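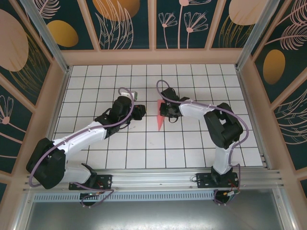
Lizeth Espinoza wanted it put down first that the purple cables are on her list and not mine, and that she'd like the second pair re-dressed before anybody runs another long job. So that's down. Hi all, I'm doing the minutes again, sorry in advance for the rambling.

Workshop > Pesto cell > Meeting notes

3 min read

Pesto cell upkeep meeting, Monday, February 15, 2021. Started late, the kettle was involved.

1. Last time's actions

I'd said I would re-torque the bolts on both mounting plates, and I did (left one fine, right one had a bolt that took nearly a quarter turn, which I didn't love). Paint marks are on all of them now, so please look at the marks when you walk past! The new spare servo from Brellus still hasn't shown up. I rang them, they said it's on a truck. I'll ring again.

2. Cables

This took up most of the meeting. Both arms have the cable running in a big loop with slack down by the base, and we went back and forth on how much slack is too much. Lizeth says the loop needs to stay generous at the wrist or it tugs when the gripper rolls over, and I agree with that bit. My worry is the hanging part below the rail on the right, where it can wander into the connectors. We settled on one soft tie at the shoulder, none at the wrist, and then drive each arm slowly through its full reach by hand before powering up. No zip ties, please, the hard ones chewed the jacket on the old Pumphrey arm and I spent an afternoon finding the break.

Action: Lizeth, both arms, this week. Me to hold the torch.

3. Homing and the triangle check

The right arm has been homing a touch off, up to 2 mm by the end of a long day. It's fine again after a restart. I reckon it's the elbow servo warming up, Lizeth reckons the horn is slipping on its spline, and we had a good cheerful argument about it that went nowhere. What we're going to do is run the pick test with the little pink-red triangle, 10 goes from cold and 10 more after an hour, and write the misses on the sheet. If the offset creeps, I win. If it jumps, she wins and the elbow comes apart.

Reminder that the triangle goes back on the same tile every time, point up. It's in the Clutard tin when it isn't in the cell.

4. Cleaning

Grout lines on the floor are collecting crumbs of something. Vacuum with the brush end, then a damp cloth on the tiles, and don't spray anything near the boards under the rail. Lizeth asked whether the flowery panels can be wiped too. Yes, dry cloth only, I don't trust the ink.

5. Service interval

We've been doing the full going-over every 2,000 cycles. I'd like a quick look every 100 as well, just plates, connectors, gripper fingers and a listen for crunchy noises. Lizeth was fine with it as long as the quick look has its own sheet, so I'm drawing one up. Full strip and regrease stays pencilled in for June.

6. Other

The label maker is out of tape. Whoever has the small hex driver, could it come home?

Next meeting when the servo arrives, or sooner if the elbow starts grumbling.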